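Progress report for November: gripper comparison, Ralgate retail handling project
Prepared by Yen-ting Mok for Cillian Mac Giolla

1. Work done

In this period we compared two hands on the same arm, the Plasard and the Rulo, each with 18 items from the shop list. Kwok-wai Hsu ran the trials.
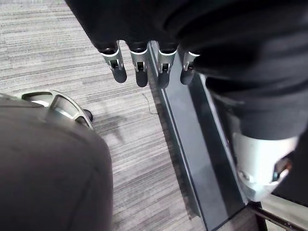

Hand with black fingertip pads, wrist camera view.

We completed 206 of the 300 planned picks. The rest wait for new fingertip pads.
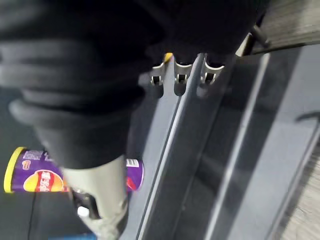
The wrist camera gives us the most work at present. The sleeve fabric can fill a large part of the view, and a gripper finger crosses the purple can, so the detector may read one can as two pieces.

2. Shelf and table
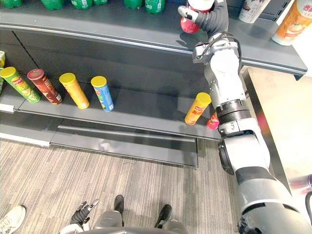
Reach was tested on both levels of the shelf. Ilham Wuisan reports that the top level is the slower one. For the red bottle with the white cap the arm must go up past the lower tray, and we want more distance there.

Table trials are behind plan - we will finish them first.

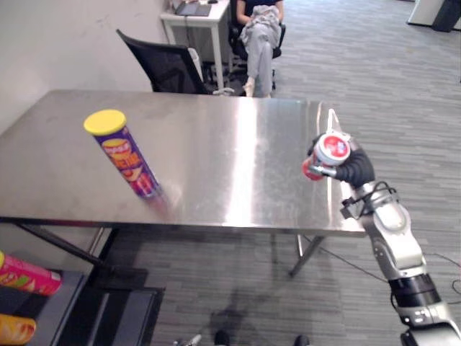
3. Next steps

Chun-yin Fang will tighten the sleeve and repeat the camera test. We ask for 2 more weeks on the controller from Yu.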